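Home | Products | Newsroom | Support | Contact

Clekier Opens Cudthorpe Lab for Demonstration Day

CUDTHORPE, 06/07/2020 – Clekier opened its Cudthorpe laboratory to visitors for a demonstration of Manell, the company's system for recording hand motion and using it to train robot arms. The program ran in 2 sessions and drew almost 100 visitors from manufacturing, logistics and technical education.

Manell records how a person handles everyday objects. Coded markers at the hands let software compute the position and angle of each hand during a task. The resulting paths are then converted to motion commands for a two-armed robot. No programming is done by the person performing the task.

Visitors watched the recording work at close range. Operators sat at ordinary office furniture and handled soft goods, with a marker cube at each hand. Soft goods were chosen for the day over rigid parts – bags and fabric change shape when gripped, and their handling is harder to describe in code.

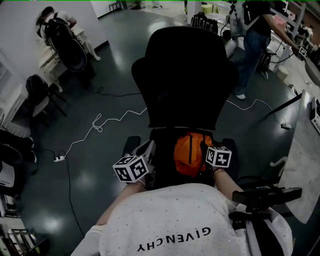

Test Results Presented

Clekier engineers also presented figures from the current test series. The series covers 19 tasks and 344 recorded runs, all made at Cudthorpe under standard overhead lighting. Tasks include moving, turning and opening small bags and cases. Runs in which a marker is hidden for too long are flagged by the software and repeated.

Part of the data processing was developed with Choi, which supplies the calibration software used in Manell. Choi staff took questions on marker size, viewing distance and error limits during the second session.

Next Steps

A second test series begins in July and will add tasks that require both hands to hold one object. Companies that wish to submit a task for the series may apply through the Clekier contact page.

Recent Items

Manell Software Update Released
Clekier and Choi Extend Calibration Agreement
Cudthorpe Laboratory: Directions and Parking
Technical Note: Marker Visibility in Two-Handed Tasks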